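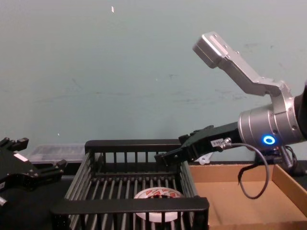

*Provine, June*

# Two-Arm Handling of Round Household Objects: Final Report of the Ondo Project Group

Submitted to the Selvanayagam Technical College, Department of Applied Automation, in partial fulfillment of the second-year project requirement.

## 1. Background and Purpose

The Ondo project was set up at the beginning of the spring term to study how well a pair of robot arms can learn a simple household task from recorded demonstrations. The task chosen was the placing of rolls of tape and similar round objects into a dish rack, and their later transfer from the rack to an open cardboard tray. The project was supervised by Dilani Kumarasinghe, who also approved the safety plan and the division of work among the group.

Round objects were selected on the advice of the previous year's group, whose report noted that bottles and boxes had given little trouble. A roll of tape lying flat offers the gripper few good places to hold it. It may be gripped across the full width, if the jaws open far enough, or by one side of the ring, with one finger inside the opening and the other outside. The group decided early that demonstrators should be free to use either grip, provided that the choice was entered in the session log.

## 2. Equipment

The arms are the department's own and are shared with the evening course. They were mounted at opposite sides of one table, each with a two-fingered parallel gripper. Control and recording were handled by Narska, the software developed by earlier project groups and maintained in the department's archive. Only minor changes were made to Narska during the term - mainly to the way sessions are named and stored, which had caused files to be overwritten in the first week.

The table was covered with a dark cloth. This reduced glare from the overhead lights and prevented light objects from sliding when a finger touched them. The cloth did shift during longer sessions, and demonstrators were instructed to smooth it before each new recording. Small folds were left as they were.

Views were recorded from the wrist as well as from above the table. The wrist view proved the more useful of the two when the group reviewed failed attempts, as it shows the position of both fingers against the edge of an object at close range. A clear ring on dark cloth remained difficult to judge even in this view, and reviewers were asked to rely on its bright inner rim.
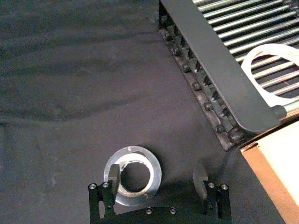
## 3. Procedure

Each session followed the same order:

1. The demonstrator checked the emergency stop and moved both arms to the start position.
2. The objects were laid on the cloth according to the layout sheet for that session.
3. The demonstrator carried out the placement, using one arm or both.
4. A second student marked the attempt as accepted or rejected and noted the grip used.
5. The table was reset from the next line of the layout sheet.

The group recorded 578 demonstrations in total. Of these, 500 were accepted for training. The remainder were rejected for dropped objects, for contact between the grippers and the rack, or for incomplete recordings. Rejected attempts were kept on file, and it is recommended that the next group examine them.

Testing was carried out on a single Wednesday at the end of term, with the demonstrators absent from the controls. The review of test recordings was done by students who had not taken part in the testing.
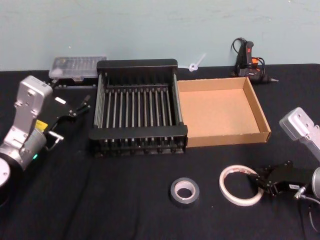 Layout sheets were revised once, in the middle of the term, after the supervisor observed that most demonstrations began with the objects near the back of the table. The revised sheets moved the starting positions forward and toward one side. With the silver duct tape and the white masking tape lying on the cloth in front of the cardboard tray, the right arm has the shorter reach to either roll, and the dish rack stands beyond the tray on its left. Demonstrators had to decide whether to carry a roll across with the right arm or pass it to the left one. The group left this decision open as well. Most demonstrators avoided the hand-over.

## 4. Results

The trained system completed 21 test placements without assistance. The most common fault was an early release, in which the fingers opened before the roll had settled in the rack. Transfers from the rack to the tray were more dependable than placements into the rack, as the tray accepts an object in any position.

Hand-overs between the arms were attempted in 2 tests and failed in both. The accepted demonstrations contained too few of them for the system to learn the movement, and the group considers this the main weakness of the data.

## 5. Recommendations

The next group should set a minimum share of hand-overs before recording begins - and should state it on the layout sheets. Grip notes should be entered in Narska directly, as the paper log had to be copied by hand. Session files, layout sheets and both versions of the log have been deposited with the department office and may be borrowed with the supervisor's signature.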